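3.2 Setup and upkeep of the cell

Most papers on tabletop manipulation give their workcell a single paragraph, and most of that paragraph is spent on part numbers. We think this hides a fair share of what goes wrong. In this section we set out how our own cell was set up and kept in order, including the parts we are not proud of. Our claim is modest. Several effects that we first put down to the policy had their origin in the table, the mount or the reference marks, and we doubt that our cell is unusual in this.

The cell is one arm on a fixed pedestal, a parallel gripper, a small camera carried at the wrist and a flat gray work surface. The arm controller is a Marnex unit running the firmware it came with. The gripper is a Teletti two-finger model. The wrist bracket was bought from Kikaleck and later shimmed by us, after we found that its seat allowed a small rotation when the two screws were tightened in the wrong order. The vendor's instructions do not give an order. We now tighten the inner screw first, and the step is written on a card taped to the pedestal.

Hand-eye calibration was done with a printed board at the start of each block of 500 trials. We followed the usual procedure and got the usual small residual. We do not report the residual as evidence of accuracy. It says how well the solver fitted the poses it was given, all of them collected within a few minutes, with the arm already warmed up and the board lying in the middle of the table. It says little about the state of the cell four hours later, or about the corners. Published setups that quote only this number should be read with the same caution.

For that reason we added a second and much cruder check, which uses no board. Two strips of blue painter's tape are laid across the work surface so that they cross. The arm moves to a stored pose looking down at the crossing, with the fingers clear of the view, and one image is saved (Figure 4). The pixel position of the crossing is compared with its position in the image taken when the tape was laid. If it has moved, something has moved: the mount, the arm zero, the table or the tape. The check cannot say which.

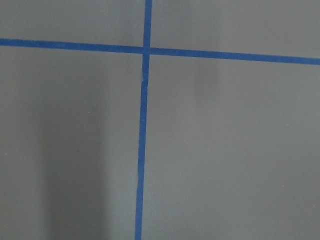 Figure 4. Tape reference on the gray work surface, viewed from the wrist camera. The strips are laid by hand and are not aligned with the image axes. Note the small offset in the near-vertical strip just below the crossing, and the soft shadow at lower left.

The tape is a poor fiducial by any formal standard, and the figure shows why. The two strips are not square to each other or to the camera. The near-vertical strip has a jog below the crossing that could be a seam or a crease, and a fainter one further down. The borders are soft. A line fitted to the whole left border of that strip will give a different answer from a line fitted to the part above the crossing only, and the gap between the two is large enough to matter if one is hoping for sub-pixel results. We were not hoping for them. We fit only the upper part of that strip and the right-hand part of the other, intersect the two lines, and treat the result as good to a few pixels.

Why not use a printed marker? We tried one. A printed sheet large enough to be detected at the working height changed how objects slid across it, and its corners lifted. A marker etched into the surface would have solved both problems, but the table was shared and we were not allowed to cut it. Tape is thin, it stays where it is pressed for a reasonable time, and it can be replaced in a minute. These are practical reasons, and we make no claim that tape is better.

Lighting deserves more suspicion than it normally gets. The surface is matte and looks even to a person standing beside it, but the wrist view is less kind. In Figure 4 a broad shadow runs down the lower left part of the view, well short of the tape, and there is a second, much weaker dark patch to the right of the crossing. Neither touches the borders we fit. An early version of our line finder used a single brightness threshold, and it reported a shift whenever a shadow of this kind reached a strip. For two weeks in January we logged these reports as mount drift and re-seated the bracket each time. The bracket was fine. The present version works on the blue channel relative to the other two and has been less easily fooled, although we have not tested it under lights other than our own.

The upkeep routine is short. Before each session the operator wipes the surface with a dry cloth, runs the arm through its warm-up path, saves the tape image and compares it with the reference. A shift under the limit is recorded and ignored. A shift over the limit calls for the bracket screws to be checked, then the arm zero, then the tape itself, in that order. After 700 trials the tape is replaced whether or not it looks worn, and a new reference image is taken straight after a board calibration. Wiping does not get everything, and a few light specks on the surface are normal. They are too small to affect the fit.

Over the whole study the cell ran 2,626 trials. It would be easy to present this as proof that the routine works, and we have been advised to do so. The log does not support it. We have no matching run without the routine, the operators knew the purpose of the check, and the limit itself was chosen by eye after the first few sessions. What the log does support is narrower. On several occasions the tape check flagged a shift that a board calibration then confirmed, and on several others it flagged a shift that the board did not confirm. Most of the second group date from the period before the line finder was changed.

We are also unsure about transfer. The same routine was offered to a second group working with a Cherkaoui arm, whose camera sits further from the wrist axis. They found the stored pose hard to repeat, and dropped the check. A camera with a longer offset turns a small joint error into a larger shift in the image, so the limit we use would have been wrong for them from the start. Anyone who copies the method should set the limit from repeat visits to the pose on their own arm and should leave ours alone.

One failure mode remains open. If the table and the pedestal move together, the tape check sees nothing, and neither does the board. Task performance should not suffer in that case, but any overhead camera fixed to the wall would disagree with the wrist camera, and a policy trained on both would receive conflicting input. We bolted the table and pedestal to the floor partway through the study. Trials from before and after that change are marked in the released log and are analyzed separately in Section 4.

The line finder and the first version of the routine were written by Štěpánka Halás, who also keeps the cell log. Errors in the limit are ours.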